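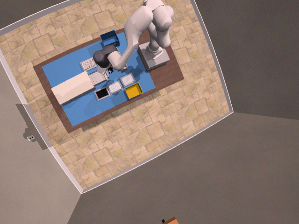 Fixed home positions are a waste of everybody's time, wrote Brolitus under my last post, and if your planner is any good it can start from wherever the arm happens to be. I've been chewing on that for a fortnight now, mostly in the bath, and I still don't agree, so you're all getting a whole post about it.

First, the bit where Brolitus has a point. A decent planner really can start from anywhere. Ours does it all day long. If all I wanted was for the arm to get from one side of the bench to the other without hitting a tray, I'd drop the home position tomorrow and save myself a few seconds on every run (and yes, I have added those seconds up, and yes, it was depressing).

But the rule was never about the planner! It's about me, coming back from lunch and needing to know what state things are in. If the arm is parked in the same place at the end of every run, then an arm that's anywhere else means a run stopped halfway. I can tell from the doorway. We do nearly everything in simulation first, on a layout we call Romton, and people do ask why I bother parking an arm that can't hurt a fly. Well, I bother because the scripts get carried over to the real bench more or less as they are, and so do my habits.

So, the house rules for Hurkari, which is what we call the whole sim-then-bench business. They've grown a bit since I last wrote them down, back in October.

Every run starts from home and ends at home. If it fails, it doesn't go home by itself. It stops where it is and waits for a person to look. I feel strongly about this one. An arm that tidies itself away after a mistake has hidden the most useful clue you had.

One thing changes at a time. You can move a tray or you can change the grip width, and you don't get to do both before lunch. I broke this in the spring and lost the best part of a week to a fault that was really two faults standing on each other's shoulders.

Write the layout down before you run it. We keep a plain text file with a line for each item on the mat, and the file gets the same name as the run. Dull as anything. I have 744 of them now and I've gone back to old ones far more often than I expected to, usually while muttering.

Leave room for the wrist, too. Everyone checks that the fingers fit between two trays and everyone forgets the great lump of joint above them, which swings out sideways just when you've stopped watching.
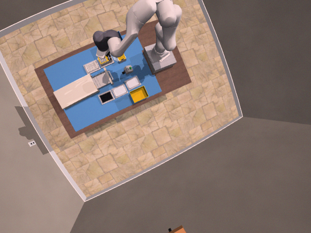 The wrist rule came out of a grim afternoon with the Arriaga script, a pick-and-place routine I'd written and was very pleased with. It had done 203 runs without a single complaint. Then I shifted one bin over a bit to make the paths shorter, didn't touch anything else (see, I do follow my own rules sometimes), and the elbow-down approach started clipping the rim every time. Every single time! The fingers were fine. They'd have been fine with half the space. I had measured the wrong part of the robot, basically, and I'd done it with great care.

We now keep a gap measured from the widest bit of the wrist with the joint turned to its worst angle, and the checker refuses to start if the layout file breaks it. You can override it, but you have to type out a reason, and I've found that having to type a reason puts me off about nine times in ten. The tenth time I write "just this once" and feel guilty until teatime.

Then there's speed. Our limit for a new layout is a quarter of normal for the first 12 runs, even in simulation, where it makes no odds to anything. I know, I know. It's slow and it's boring. But I watch those slow runs properly, the way I never watch the fast ones, and I catch daft things: a pointless loop on the way to a tray, say, or a pause that shouldn't be there. After that it can go up in steps. Anything that's going to be left alone overnight needs up to 800 clean runs behind it, depending on how fussy the job is, and I won't be argued down on that.

I should say none of this replaces the proper safety standards, and if you've got a real arm near real people you need to be reading those and doing a proper risk assessment before you read a blog written by someone in slippers. What I've got here sits on top. It's housekeeping.

Back to Brolitus, then. I'd happily let the planner start from anywhere in the middle of a job, and I might even try it next month with the tray swaps, where going home between moves does feel a bit silly. Start and finish stay as they are. If anyone has a tidy way of logging the stopped pose after a failure, put it in the comments please, as mine currently involves a spreadsheet and I'm not proud of it.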